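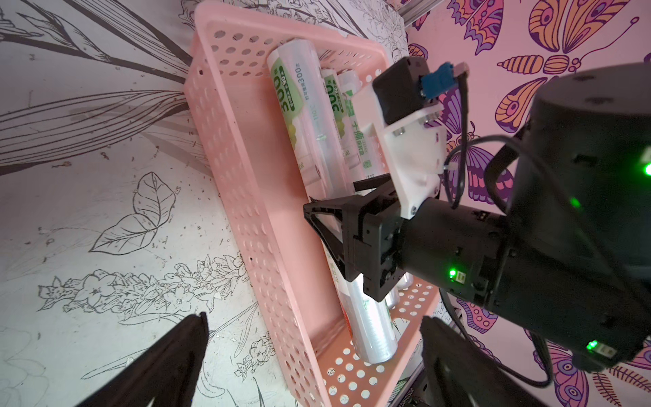 The pink basket, now the official home of cling film.

Home | Blog | Kitchen | Small Spaces | Recipes | About me

The great cling film round-up

Mar 22, 2026

I went looking for foil on Thursday and came back with cling film. Then I opened the drawer underneath and there was more cling film. And then the cupboard over the fridge (where I keep the jam pan and the things I don't want to think about) and, well, you can guess.

I blame my shopping habits entirely. I never remember whether we've got any, so I buy a roll, and it goes wherever there's a gap. My friend Ximena Bravo came round for lunch last month and asked for something to cover the salad, and I sent her to three different places before she gave up and put a plate on top. She's been very nice about it but I could tell she was thinking things.

So this weekend I did the whole lot. Everything out, everything in one place, and the place is a pink plastic basket with holes in it that used to live in the bathroom holding flannels. I gave it a good scrub and stood it against the wall with the leafy wallpaper, and I have to say it looks rather sweet there! The pink against all those black line drawings cheers the corner up no end. I'd been eyeing up a proper drawer divider from Kakholm but it was 70 pounds with the delivery, and I'm not paying that to store something I wrap half an onion in.

The big rolls went in first, lying lengthwise. Two of them have matching green labels with 300 on, and I do like a pair. I get most of mine from the Chinese supermarket on the ring road, and if you've got one near you, go and look at the kitchen aisle, it's a joy. I went in for noodles and came out with a bamboo steamer and a mop head.

Loose rolls are lovely until you try to find the end. I've lost whole evenings to it. My mum used to run a damp finger round and round until she felt the edge, and Meron Asfaw from my old work swears by a bit of masking tape folded over, so you've always got a tab to pull. I've gone with the tape. It looks scruffy but I can find the end with wet hands and a pan boiling over, so scruffy it is.

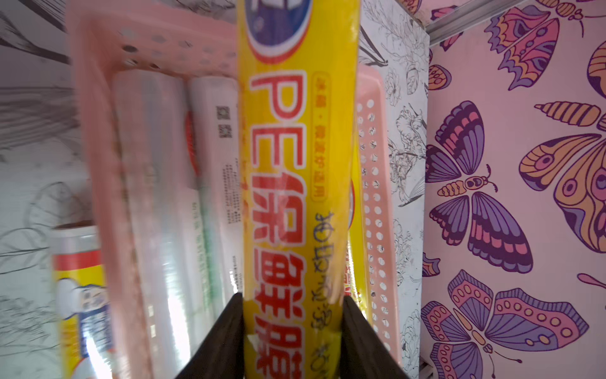 Boxes are a different matter, and I had a proper think about whether to keep them or chuck them and have everything as bare rolls. Bare rolls take up less room and you can see what's left. But a box keeps the dust off, and it's got a name on it, and when you're in a hurry that helps more than you'd think. The tall yellow one with the big red PE down the front won me over in the end. I can pick that out from the other side of the kitchen without my glasses, so the boxed ones are staying boxed and can share the basket with the bare ones.

A few other things I did while I was at it, in no particular order:

Freezer bags have gone in the drawer where the cling film was. Foil and baking paper are still together next to the oven, I'm not touching those, it took me years to get used to where they are.

I binned two cardboard tubes with nothing on them. Why had I kept them? I did put one aside for my neighbour's little girl, who makes telescopes.

The jam pan has room to breathe at last, so there may be marmalade next week if I can still get decent oranges. Last year's came out like glue. I've got a new thermometer, so no excuses.

I've also put a note inside the cupboard door saying NO MORE CLING FILM in capitals, and taken a photo of it for when I'm in the shop. If anyone has a clever trick for that last bit on the roll that goes all wrinkly and sticks to itself, please leave it in the comments, I'm all ears.

Contact | © Idia Kitchen Diary | Back to top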